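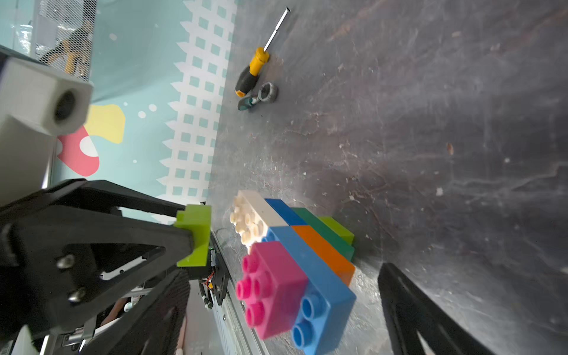 Fanni Bognár wrote to us that she had closed the gripper on one brick for two days and still could not decide between the soft pads and the hard ones, and she asked if we could please put the difference on the product page and not only in the manual. She was right to ask. The text below is new, and it replaces the short table that stood on this page before.

Rullberg G2 two-finger gripper with wrist camera
Sold and supported by Gestport

The G2 is an electric gripper with two fingers for small robot arms. It is made for laboratories, schools and small workshops which want to pick up many different objects and do not want to change the tool each time. The fingers are black plates with triangular cutouts, and they are screwed on, so you can exchange them with one screwdriver. At the tip of each finger sits a pad. The pad is the part that wears out, and it is also the part that decides most of the result. For this reason we sell it separately.

The camera looks along the fingers. In our trials with plastic building bricks it sees the lime green pad beside the bricks very clearly, and this helped us more than we expected. When the pad has a strong color, the operator finds the tip of the finger at once, also when a brick lies close to the lens and becomes a bit blurred. With black pads on a dark gray table we had to search for the tip. Black pads are still available on request, but we do not recommend them for camera work.

What is in the box

Gripper body with two fingers, mounted
One pair of stepped pads, lime green
One pair of flat pads, lime green
Wrist camera with bracket
Cable set, 100 cm
Spare screws
Printed quick guide (English)

The adapter plate for your arm is not included. Please tell us the arm model when you order, and we will send the matching plate. For the Psarras arms the plate is in stock. For other arms the delivery takes longer, please ask.

Stepped pad or flat pad

The stepped pad has a notch. A thin or low object can sit in this notch and does not slide out to the front. We prefer it for bricks, caps, small profiles and for everything with a clear edge. Its weak point is the tight group: when bricks lie against each other, the step needs a small gap to enter, and if there is no gap the finger pushes the whole group away. You can help by coming in at an angle, or by pushing one brick free first.

The flat pad is easier to place. It enters narrower gaps and it is more forgiving when the arm stands a little bit wrong. But it holds only by friction. A brick gripped on its studs can turn between flat pads, and then it is not possible to place it correctly on another brick. If your task is only to move objects into a box, take the flat pad. If the object must arrive in a known direction, take the stepped one.

Both types exist in a soft and a hard version. The soft version takes better hold on round handles, for example on hand tools. The hard version keeps its shape for longer and gives a more exact position. Fanni Bognár stayed with hard stepped pads in the end, and she keeps one pair of soft ones in the drawer for tools.

Comparison with the Werkano W-Mini

Many customers ask us about the Werkano, which we also sell. We have both on the bench and we try to be fair.

The W-Mini is lighter and has a softer start of movement. If your arm is weak, this is a strong argument. Its fingers come in one piece with the pads, so a worn pad means a new finger. It has no camera bracket of its own. You can print one, and several customers did this well, but you must then align the camera again after every change of finger.

The G2 is heavier, opens wider and lets you change pads in a few minutes. The camera stays in its place when you do this. Its fingers are also broader, and in a narrow box this can be a problem. For open tables we choose the G2, for deep and narrow containers the W-Mini.

Technical data of the G2

Opening: 0 to 51 mm
Drive: electric, with position feedback
Supply: 19 V DC
Finger material: black plate, exchangeable
Camera connection: USB
Warranty: 2 years, pads excluded

Mounting advice

Put the gripper on the arm first and connect the cables afterwards. Lead the camera cable along the link and leave a loose bow at the wrist. If the cable is too tight, the camera moves a little when the wrist turns, and your calibration is then not valid anymore. Please look at this first before you write to us that the camera is defective. It is the most frequent reason - and the cheapest to repair.

Tighten the finger screws by hand. Too much force deforms the plate and the pads do not meet parallel. To check, close the gripper on a sheet of paper and pull. The paper should resist equally at the top and at the bottom of the pad.

After a change of pads, run the closing routine once without an object. The controller saves the new zero position by itself.

Care of the pads

Clean with water and a little soap, then let them dry. Do not use alcohol on the soft version, it becomes hard and shiny. Dust from a scratched table collects in the notch of the stepped pad, a small brush is enough for this.

Ordering

Gripper set and spare pads can be ordered with the form on this page. Pads are sold in pairs, please write soft or hard and stepped or flat in the field for remarks. Schools receive an invoice and pay after delivery. If you are not sure which pad you need, send us a short list of your objects with their width, and we will answer with a proposal.

Page updated: Sunday, June 9, 2024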